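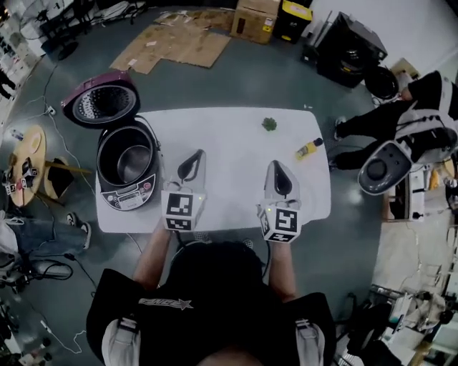

Can you see the Plemorden open day in one afternoon?

An afternoon is enough if you pick one floor and stay on it. I did the ground floor in 3 hours, including a long stop for food, and left the upstairs rooms for another visit.

Plemorden Kitchen Open Day, Jun 7, 2023

I'd been wanting to get into the Plemorden building ever since Nesrin Ekinci told me in April that they were planning to open the ground floor to visitors. It used to be offices for a shipping company, and from the street it still looks that way. Inside, it's a string of rooms where small outfits work on things to do with cooking and the home: how people lay out a counter, where they put the lid when it's hot, what a good beginner recipe card looks like. If that sounds dry, all I can say is that I went in planning to stay for a quick look and had to be reminded to go catch my train.

You come in through the side entrance on the parking lot. There's a desk with name stickers, and you get a folded map that is mostly right (the restrooms have moved, follow the paper arrows). Nesrin was meeting me there, and to keep things confusing the woman handing out the stickers was also a Nesrin, Nesrin Kılıçarslan, who runs the building. She told us to start at the far end of the corridor and work back, which I'd pass along to anyone. Most people turn into the first open door and get stuck there while the back rooms are still quiet.

The rice room

The back rooms belong to Baysal, and this was my favorite stop of the day. The big one is plain in the way I like a work room to be plain: a white table you can get at, cardboard flattened out over the floor at the far side, a standing fan, shelving along the edge with white things on it. The rice cooker was already on the table when we came in, black on the outside with a silver pot, and the lid up. And what a lid! It's a metallic purple-maroon that I wouldn't have expected to like and now sort of want on everything in my own kitchen.

I've cooked rice in a saucepan all my life, badly, so I had a lot of questions, and Kevser Uçar was very patient with me. She does the food side at Baysal. We talked about the inner plate on the lid, the silver one with the holes in it. I have a cooker like that at my mother's place and had never once thought about taking the plate out to wash it. Kevser's face when I said so! On hers the plate unclips, and she does it after every pot. If your cooker smells a little sour when you open it, she says to look there first, and then in the little cup at the back that catches the drips, if yours has one.

She had opinions on rinsing too. Swirl with your fingers, pour off, do it again, and quit before the water is perfectly clear. I asked how you know when to quit and she said when you can see the rice through it. Good enough for me. She wipes the outside of the inner pot with a dish towel before it goes back in the cooker, every single time, and she wants the cooker where there's open space over it so the steam doesn't go into a cabinet. My mother's sits right under one. I've already texted her.

There was a small green sprig lying on the table by the cooker, and a yellow bottle with a dark cap on its side not far away, and it set off a whole side talk about what goes in the pot besides rice. Nesrin is firmly for nothing. Kevser likes a little oil and a leaf or two of something green, put in at the start. I like both, as it turned out at lunch, where you could try each way from paper bowls. The green one had more going on, and the plain one was better with the lentils.

Tables and reach

The second thing I got to talk about was the table itself, with Fares Semaan, who used to fit kitchens and now does layout for Baysal. Fares believes most home counters are too full. He has a little routine he does with visitors: he asks you to stand at your counter in your head and make a pot of rice, and say each thing you reach for. I got as far as the measuring cup and realized mine lives in a drawer behind the foil, behind the rolling pin, in a different part of the kitchen from the rice.

His advice was pretty simple. Start from an empty top. Put one thing on it, use it, and put the next thing where your hand already went. Tall things toward the back, so your sleeve doesn't meet them. Cords away from the side you stand on. He likes a table with rounded corners for any room where people move around each other, having caught his hip on square ones for years, and he likes a white top for test work, as grains and drips show up right away. He says that at home you may want the opposite!

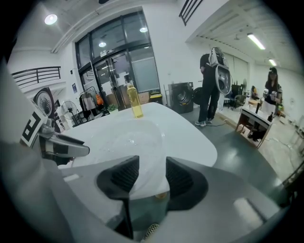

He also keeps a strip of tape on the wall of his office with the heights of everybody on the team marked on it, and next to it the heights of the counters in their own homes. Hardly any of them match up. His own is too low by the width of his hand and he's been meaning to raise it since he moved in. I measured mine when I got home and it's too high for me, so that's one mystery about my shoulders solved.

We stayed long enough for some talk about bottles. Fares keeps oil by the stove only if it gets used up fast, and otherwise in a closed cabinet away from the light. Kevser buys small ones for the same reason. I buy the enormous one since it's cheaper and then it sits there until it tastes like crayons. I'm going to stop doing that.

I should say how friendly it all was. Doors were open, people let you finish a question, and if you asked something they'd clearly been asked all day they still answered it properly. I also liked that it hadn't been dressed up. Boxes were stacked where boxes get stacked, and you could tell what sort of work goes on in a place from how it's left between jobs.

Lunch

Lunch was in the wide part of the corridor near the front. You got the two rices, lentils with fried onions, a cucumber salad with a lot of dill and a square of semolina cake. It cost 2 tokens, which you buy at the desk, and they take cards. There's seating for up to 50, and at noon every chair was taken, so go early or go late. We went late. The onions had been topped up by then and the cake hadn't, so I suppose you have to choose.

I sat beside a retired school cook who'd come over on the bus with her sister. She'd used pots you could bathe a dog in and was tickled by the whole idea of a cooker that makes rice for a family and then shuts itself off. She told me that in her kitchen they'd rest the rice under a clean towel so the drops didn't fall back in. I tried it this week and I'm converted, the top layer comes out so much better.

The Skornard room

After lunch we looked in on Skornard, who make storage things: jars, bins, drawer inserts. This was more of a display than a working room, but a nice one. Ataberk Yazıcı had set up 18 jars of dry goods with no labels and you had to guess what was in each. I was very confident about the bulgur and it was steel-cut oats. Nesrin got the semolina, the rice flour and the potato starch by the way they moved when she tipped the jar, and has mentioned it several times since.

The jars have a wide mouth, wide enough for my whole hand with a cup in it, and the lid has a flat top you can write on with a grease pencil. I liked these a lot. The drawer inserts were less my thing, they rattle. Ataberk agreed they rattle and said a new version is on the way with a soft strip underneath.

He also had a good tip for moving house, or just for carrying a pot and lid around in the car: turn the lid upside down on the pot, towel in between, and tie the corners of the towel over the top. We practiced with one of the display pots. Mine came undone on the way to the door and his didn't.

What we skipped

Clakex has the upstairs, where you can see how they test oven mitts and pot handles. There was a line on the stairs both times we checked, and the people coming down looked happy, so I'm sorry to have missed it. Nesrin's plan for next time is to go straight up when the doors open and then come down to Baysal after that.

A few practical things. The side entrance is step-free and so is the whole ground floor, and there's an elevator to Clakex. The floors are hard, so wear decent shoes. Bring a bag if you think you might buy jars, they only had thin paper ones and I carried mine home in my arms. Parking filled up before lunch, but the bus stops across the street and runs until the evening. Kids are welcome, and the jar guessing was a big hit with the ones I saw.

Recipe cards were free at the desk on the way out. I took the rice one and the lentil one. The lentil card leaves out the salt, so I went back in and asked Kevser, and she says a teaspoon for the amount on the card, added near the end.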